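デスク環境の整理メモ。2026年1月15日時点。机は木の天板に白いボードを載せて使っている。今回はデスクランプの位置とコードの取り回しを決める。

1/ 方針。作業面の中央には何も常設しない。ランプは奥に寄せ、コードは天板の奥か右から下へ落とす。手前に回すと袖が引っかかる。

2/ ボードは白の低光沢品、Sinelで2,000円。天板より一回り小さく、木の縁が細く残る。この縁をコードの逃げ道に使う。

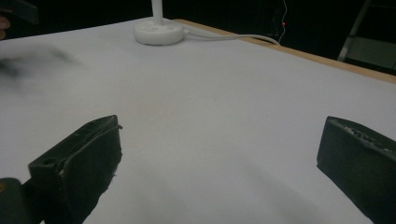 3/ コードに関しては余長の扱いが問題になる。張りすぎると台座が引かれて回るし、緩すぎるとボード上で輪になる。机の上は緩いカーブ1本で済む長さにして、残りは天板の下で束ねる。

4/ 束ねるのは面ファスナー。結束バンドは締めると長さを変えられないので使わない。ランプを動かすたびに切ることになる。

5/ ランプはPratettiの小型。台座が丸く平らで、支柱は細い。台座の占有面積が小さいぶん、左奥に置いても紙を広げる場所が減らない。右手で書くので光源は左。右に置くと手の影が筆先に落ちる。

6/ シェードは丸く、上に小さな耳のような突起が2つある。見た目は動物の頭。配光には関係ないと思うが、掃除のとき突起の根元に埃が残る。乾いた刷毛で落とす。

7/ 白いボードは汚れが目立つ。薄い色移りは中性洗剤を含ませた布で拭き、水拭き、乾拭きの順。メラミンスポンジは一度使ってやめた。こすった部分だけ艶が変わり、斜めから光を当てると跡がわかる。

8/ 奥の木の縁には右寄りに小さな楕円の切り欠きか穴らしきところがある。ここにコードを通すかどうかは保留。プラグの寸法をまだ測っていない。
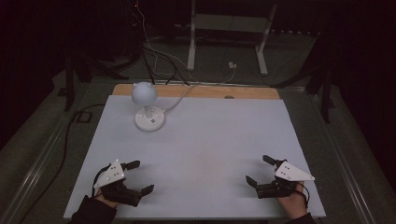

Elaheh Farahaniさんから返信。穴に通すより、縁の裏にコードクリップを貼って上を越えさせたほうが、ランプを移すとき楽だとのこと。Bahramiのクリップなら木に貼っても剥がしやすいらしい。

9/ クリップ案を採用。穴は使わない。接着面は脱脂してから貼り、一晩置いて荷重をかける。

10/ 残件。天板下の電源タップの固定、ボード裏の滑り止めの追加。滑り止めは四隅のみ、全面に敷くとボードを外して拭くのが面倒になる。3月に机の向きを変える予定なので、タップは両面テープでの仮留めまで。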